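Ponport Storage: Frequently Asked Questions

Renting a unit

What do I need to bring to sign up?
A government-issued photo ID, a credit or debit card, and proof of your current address. A utility bill or bank statement works. If you are signing for a business, bring a copy of the business license too.

Is there a minimum rental period?
One month. After that you rent month to month and can leave whenever you like with ten days' written notice. Email is fine.

Do you charge a deposit?
Yes, $40 per unit. We return it to the card on file after you move out, as long as the unit is swept and your lock is off.

Can I switch to a different size later?
Yes, if one is open. There is no fee to switch. You have 3 days to move everything over before we start charging for both units.

Access and security

What are the gate hours?
6 a.m. to 10 p.m. every day. The office on Ullitz Road is closed Monday, but your gate code still works.

Can someone else use my unit?
Add them to your access list at the office or by email. Dzifa Nartey handles account changes and will send them their own code. Please don't share yours.

Do I need my own lock?
Yes. Disc locks fit all of our doors. We sell them at the desk, or you can bring one from home.

Packing and what you can store

What can't I store?
Food, plants, animals, fuel, paint thinner, propane tanks, fireworks, and anything illegal. Mowers and generators must be drained first.

How heavy can a box be?
We don't set a limit inside the units. The upstairs carts are rated for 200 pounds per load, so split anything heavier into two trips.

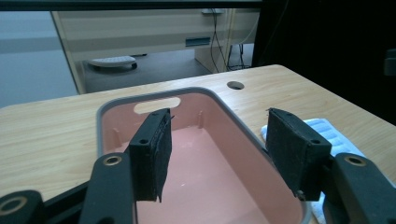

Are plastic bins better than cardboard boxes?
For clothes, papers, and photos, plastic bins with tight lids hold up better over a long stay. Cardboard is fine for a few months if you keep it off the floor.

Are the units heated?
Units in the Karkska building are kept above freezing all winter. The drive-up units are not heated.

Billing

When is rent due?
On the first of the month. A late fee is added on the sixth.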